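From the Allotment Shed: The Great Soap Swap

By Siham Harb

Every November the Sisano Street residents' newsletter asks me for a few lines about the soap swap, and every November I say it will be short. Last year Majdi Saliba cut my item in half to make room for the parking map, so this time I have put the important parts first.

The swap is in the hall at 4. Bring bars you made yourself, wrapped in paper, with a label saying what is in them. "Nice smell" is not an ingredient. Neither is "the usual," and the person who wrote that on eleven bars knows I recognize the handwriting.

Bars need to have cured for at least 30 days. I know that feels like a long time when you are proud of something. I have been proud of something at day nine, and I took it into the shower, and I spent the evening with a red neck. If yours were poured last week, keep them on a shelf and come anyway. You can stand by the tea urn and look wistful like the rest of us did when we started.

A few changes from last year. We are dropping the prize for Most Unusual, after the sardine episode. Maya Qudah maintains that the sardine was a mold shape and that no fish was involved, and I believe her, but it took until spring to get everyone else calmed down. The prize for Best Lather stays. Yao-tsung Fung will judge it at the kitchen sink with his sleeves rolled up, and he takes no questions while he is doing it.

For beginners, Marwan Semaan is running a cold process session in the back room beforehand. It costs $2, which covers your oils and the loan of goggles. Wear long sleeves. Lye goes into the water, never the water into the lye, and he will say this to you until you are sick of him. The recipe is olive oil, coconut oil and a little castor, and it forgives nearly everything except guessing at the weights. A kitchen scale is cheap. Your grandmother's teacup is a lovely object and has no business in this.

On color: please go easy. Spirulina looks like a forest on the day you pour it and like an old army blanket by New Year. French green clay holds up better, and madder root will get you anything from pink to brick if you have the patience to steep it. Cinnamon makes a handsome brown and will also let you know about it if you have sensitive skin. 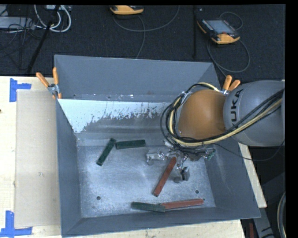
Leftover bars go in the crate by the door and from there to the night shelter, who have asked for plain, unscented ones if we can manage it. Last year we sent them 247, of which a good many smelled powerfully of patchouli. They were very polite about it. Let's try to do better.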